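Grinano Sleep Diary Project: Call for Participants

Do you lie awake at three in the morning going over the grocery list? Do you drop off the minute your head touches the pillow and then wonder why you're still tired at breakfast? Either way, we would love to hear from you. The Grinano Sleep Diary Project is looking for 160 adults in and near Skendholm who are willing to write down how they sleep (or don't!) and share it with us.

We are a small team, and we have been collecting sleep diaries long enough to have a real fondness for them. Our last round brought in 1,945 pages, many with notes in the margins about barking dogs, late trains and one very memorable cheese sandwich. This time we want to learn more about what people do in the hour before bed, and whether those habits change when the evenings start to get darker.

Who can take part

Anyone aged 18 or over who sleeps at home most nights. Good sleepers are every bit as welcome as bad ones, and so are shift workers, new parents and people who share a bed with a snorer. You don't need a computer. If your doctor is treating you for a sleep disorder at the moment, please call us before you sign up so we can talk it over.

What we ask of you

You would keep a paper diary for two weeks in September, filling in a page each morning and a shorter one each night. It takes up to 2 minutes a page once you get the hang of it, though some people like to write more, and we're always happy when they do. There is also a welcome evening at the Ulloa Street library, with tea and plenty of time for questions, and a phone chat at the end.

As a thank-you, everyone who finishes gets a Grorby bookstore gift card and a copy of our booklet when it comes out.

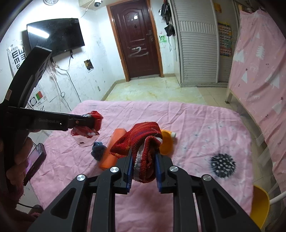 What if I miss a night or two?
Just leave those pages blank and pick up again the next morning. We would much rather have a gap than a guess.

How to sign up

Write or phone Consolacion Ambrosio at the project office, or leave your name at the library's front desk and she will get back to you. If you would like the large-print diary, or would rather talk to someone in Indonesian, ask for Aisyah Sitompul, who looks after both.

Posted 8 Mar 2025. Sign-up stays open until all the places are filled.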